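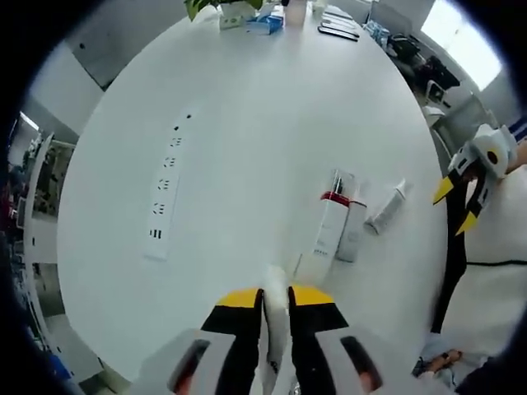 Mudaliar asked whether a grip fault clears itself once the fingers are opened. On the Vosatier it does not – the error stays latched until the counter is reset.

Clearing error 22 (grip force lost)

Release the object and close the fingers on nothing. Note the force reading. If it is over 2, the sensor has drifted.

Unplug the gripper before touching the finger mounts. Tighten both screws, reconnect and run the zero routine. Leave it for 600 seconds, then read the force again.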